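# 深蓝色双肩包的分仓整理与拉链维护

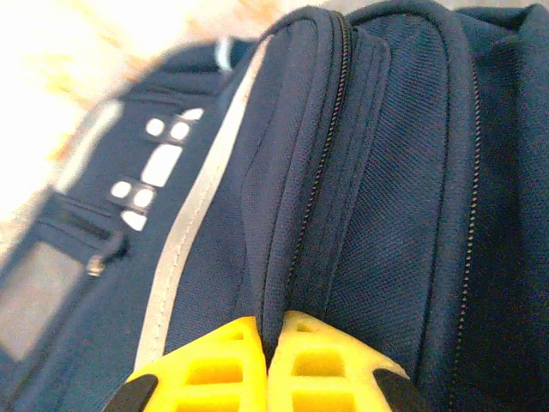
作者:Jolloson|旧包维修与收纳记录

换季前把常用的双肩包清空了一遍。包是 Briltis 的旧款,买的时候 259 元,用了 5 年,面料是深蓝色织物,近看有细密的格纹。这类格纹藏灰,平时看不出来,刷的时候才知道积了多少。

先说结构。前袋凸出于包体,顶部是圆角,拉链沿圆角转弯后斜着向下走。转弯处是整条拉链受力最集中的位置:直线段的链牙间距均匀,弯曲段外侧被拉开、内侧被压紧,拉头每次经过都要多用一点力。我换过的几个包,拉链先坏的都在弯角附近,直线段基本完好。

前袋侧边有一条较粗的圆边接缝,紧挨着拉链。接缝内侧的布边如果松脱,线头很容易被拉头咬住。检查方法是把接缝处的布捏起一道窄褶,沿长度方向一段一段捏过去,手感应当一致。某一段明显变薄或者发软,说明里面的包边已经移位。这次查下来,靠近底部的一段偏软,翻开内衬看到包边脱了几针,用 Kołodziej 的涤纶线回针补上,针距和原线对齐。

清洁步骤:

1. 所有口袋拉开,倒置,拍打底部。角落里的纸屑用窄嘴吸尘头处理。
2. 干刷一遍外层,顺着织物纹路。横刷容易起毛。
3. 中性洗涤剂兑温水,软毛刷蘸湿后拧到不滴水,局部擦洗。肩带和背垫单独处理,这两处汗渍最重。
4. 清水擦两遍,拉链全部打开,倒挂阴干。深色面料不要暴晒。
5. 干透之后再处理拉链。

拉链是螺旋牙。先用旧牙刷沿链牙两侧清一遍,再上固体蜡,我用的是 Zoketti 的蜡块,来回拉 9 次,多余的蜡用棉布擦掉。不建议用液体油,油会渗进链带,粘灰以后更涩。石墨粉效果也可以,但会把浅色内衬弄脏。

重新装包时调整了分仓。之前的问题是前袋塞得太满,布面被撑出弧度,拉链长期处于绷紧状态。现在的分配如下:

- 前袋:交通卡、钥匙、一包纸巾。总厚度控制在两厘米以内。
- 中间隔层:充电线、转接头、备用药,装进一个扁平网袋。
- 较深的隔层:电脑、文件夹、雨伞。电脑贴背侧放,雨伞竖放在外侧。
- 不再放进包里:旧收据、多余的笔、第二个充电宝。

装完称重 3,000 克,其中电脑和电源占了大半。重心往背侧移之后,肩带可以收短一格,走路时包体晃动变小。

前袋布面上还有几道纵向软褶,是长期折叠存放留下的。试过塞毛巾定型,放了一晚,褶子浅了一些,没有完全消失。蒸汽熨斗隔布熨应该更有效,不过这种面料内侧一般有涂层,温度高了会起泡,我没有试。

剩下一个没有解决的问题:内衬侧面的小网袋松紧带老化,已经没有回弹。宽度合适的松紧带手头没有,等十二月连同另一个包的背带扣一起换。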